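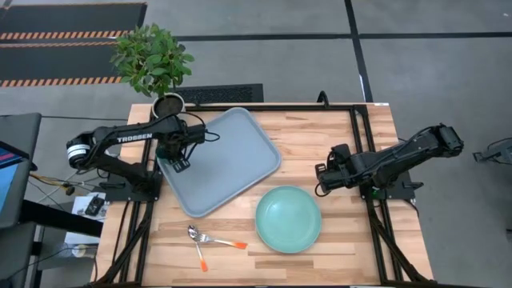
Roos Koster wrote to me in May that a tray is for carrying and has no business staying on the table once the food has arrived. She had read my piece on small kitchens and agreed with nearly all of it, but the tray had annoyed her. Clear it away, she wrote, and give people room for their elbows.

I have been chewing on that letter ever since, and I've come down firmly on the other side. I love a tray on the table! Mine is plain gray plastic with a rim, it cost very little, and it has done more for the way we eat at home than the good dinner service my aunt left me, all 60 pieces of it, still sitting in a crate marked Van Leeuwen in the attic.

My case for it goes like this. Most of us don't eat in dining rooms anymore. We eat at the table where the mail gets opened and the homework gets done, and where somebody was gluing a shelf bracket an hour ago. A meal has to claim its spot on a table like that, and a tray claims it in one move. You put it down, you put a plate beside it, and everybody in the house understands that the laptop has to go. The tray holds the forks and spoons, the bread, the salt, the lid you took off the pot. When you're done, the plates go on top of all that and the whole business travels back to the sink in one trip.

I tried it the other way for Roos's sake, for a week. Cutlery straight on the wood, everything carried by hand, no tray. It looked lovely for the first few minutes of every meal. Then the serving spoon had nowhere to go, and the salt wandered off to the far end with the bread, and I was up and down so often that my soup had a skin on it by the time I sat down properly. I counted nothing, but my knees did.

Which brings me to color, a subject I can get carried away with. If you own a wooden table with some stripe and warmth in the grain, please try mint green on it. I resisted for years. I had white plates because white plates are what sensible people buy, and white on pale wood is fine, it's perfectly fine, and it made every dinner look like a dentist's lunch. Then I found a pair of mint ones at the Liletik shop, on a bottom shelf behind the gravy boats, and took them home mostly out of pity.

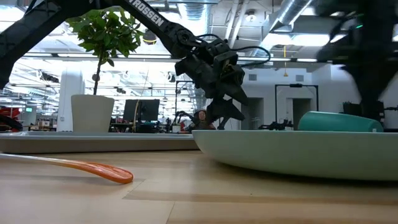
The green makes the wood look browner and the tomatoes look redder, and even a plain boiled potato seems to have had some thought put into it. I went back for more and they had only bowls left, so I bought bowls. Wide, shallow ones – the kind you can use for pasta or salad or a heap of plums, and that nobody in my house has ever managed to tip over.

And then orange! A bit of orange next to mint is one of the great cheap pleasures. I don't mean an orange tablecloth, heaven forbid. I mean a spatula, or a dab of color at the end of a fork handle. Small things that you pick up and put down. My kitchen drawer used to be all black nylon and steel, and I could never find anything in it, and now I reach for the orange spatula without looking up from the pan. It goes from the stove to the table with the omelet and stays there for second helpings. I used to think cooking tools should be hidden by the time people sat down. I can't remember who taught me that, and I'm glad to be rid of it.

A plant belongs in this too, if you have one in a pot that will stand still. Green leaves, white pot, far end of the table, out of the way of the tray. Flowers are wonderful but they need buying and they shed into the butter. A leafy plant just lives there and gets the last of the water jug.

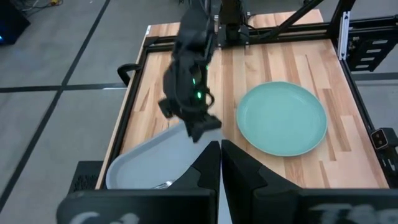 Wim Declercq, to whom I read most of this over the phone, objected that I was describing clutter with good color sense. A table should be bare wood until the moment of eating, he told me, and bare wood again afterward, and anything that stays out in between is something you've stopped seeing.

I think he's half right, and it's the half I like. Things that stay out do turn invisible, so I move them. The tray goes down at an angle one day and square to the edge the next. The plates get stacked on the left, then on the right. It takes no effort, and every time I come in with my coffee the table looks slightly new to me. Wim eats at a bare table with a very handsome grain, and he eats fast, and standing up if the radio is on. I'd rather sit for 40 minutes with a plate I'm fond of and the bread within reach.

Roos, if you're reading, I have a second gray tray in the hall closet. It's yours whenever you want it, and I'll throw in a mint plate if you promise to leave it on the wood for a week before you write back.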